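ケーブル用ジップ袋「ユルラケ」 Mサイズ 8枚入り

商品番号 2081 / 価格 373円(税込) / 発売元 Irley

こんにちは、Irleyのオーナ・ハルユ(Oona Harju)です。このページだけは商品担当の私が自分で書いているので、ちょっと話が長いです。急いでいる方は、下のほうのサイズ表まで飛ばしてくださいね。

ケーブルって、なぜあんなに増えるんでしょう。うちの引き出しにも、どの機械についてきたのか思い出せない黒いコードが何本もあって、探しものをするたびに全部いっしょに出てくるんです(しかも必ず絡まって!)。箱にまとめて放り込んでいた時期もありましたけど、一本引っぱると三本ついてくるので、あれはもうやめました。

で、行き着いたのが「一本につき一袋」です。くるくる巻いて、袋に入れて、閉じる。それだけ。

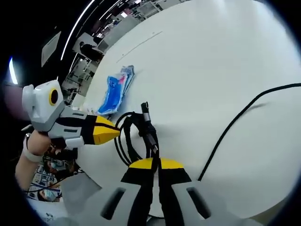 最終更新日:2018年6月1日(金)

巻き方のコツをよく聞かれます。私は手のひらより少し大きいくらいの輪にして、プラグを最後に上へ出しておきます。黒いケーブルは輪にしてしまうとどれもそっくりなので、プラグの形が先に見えるとすごく助かるんですよね。きつく巻くのはおすすめしません。根元に癖がつくと、次に使うときに机の上でずっと跳ねます。ゆるめの楕円で十分です。

作業する場所は、白っぽい机が断然おすすめ! 黒い床や濃い色の敷物の上でやると、細いコードの端を見失います。私は一度、まるまる一本をソファの下に置き忘れて、11月の大掃除まで気づきませんでした。

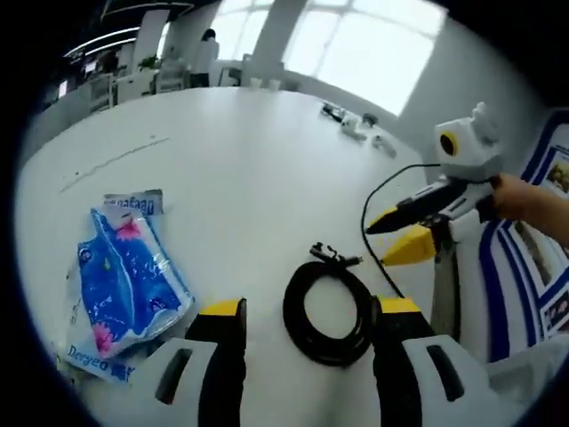 白い机の上、ゆるく輪にした黒いケーブルと青い柄のパッケージ

袋の話に戻りますね。ユルラケのMは、スマホの充電コードや、カメラ用の細いコードくらいがちょうどいいサイズです。入るのは長さ2メートルまで、と思っておいてください。無理に押し込めばもう少し長いのも入りますけど、口が閉まりにくくなるし、見た目もパンパンで、あまりきれいじゃないです。

サイズ表
S:イヤホン、短い充電コード向き
M:標準的な充電コード、細めの通信ケーブル向き(このページの商品)
L:ACアダプター付きのコード向き

Lは10枚入りで、別ページのRautiainenシリーズに入っています。名前がそろっていなくてごめんなさい、仕入れの時期が違うんです。

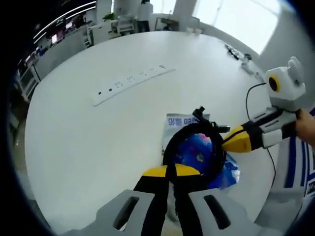
それから、電源タップまわりの片づけについて。タップ本体は袋に入れようとしないで、机の奥に置いたままでいいと思います。しまうのは、いま挿していないコードだけ。これを分けて考えるようになってから、片づけがぐっと早くなりました。全部しまおうとすると途中で嫌になるんです、本当に。

説明書や小さな紙も、ケーブルと同じ袋に入れておくと便利です。折り目が気になる方は、紙を先に入れて、そのあとにケーブルを重ねてください。逆にすると紙がくしゃっとなります。お菓子やティッシュの空き袋で代用している方もいらっしゃるみたいですが、口が閉じないので、引き出しの中で中身が出てきちゃうんですよね。

ラベルは付属していません。お店のレイシー・ホワイトリー(Lacey Whiteley)は袋の表に油性ペンで直接書く派、私はマスキングテープを貼って書く派です。中身を入れ替えるなら、テープのほうが楽だと思います。

お手入れは、乾いた布でさっと拭くだけ。水洗いしたときは、口を開けたまましっかり乾かしてからケーブルを戻してください。暖房器具のそばに置くのは避けてくださいね。

よく一緒に買われているもの
・Grukance 面ファスナー結束バンド(短)
・Jurkura 引き出し用仕切り

ご注文は数量を選んでカートへどうぞ。未開封でしたら、到着から10日以内の返品をお受けしています。サイズで迷ったら、コードを巻いた状態で輪の幅を測って、お問い合わせフォームから送ってください。私かレイシーがお返事します。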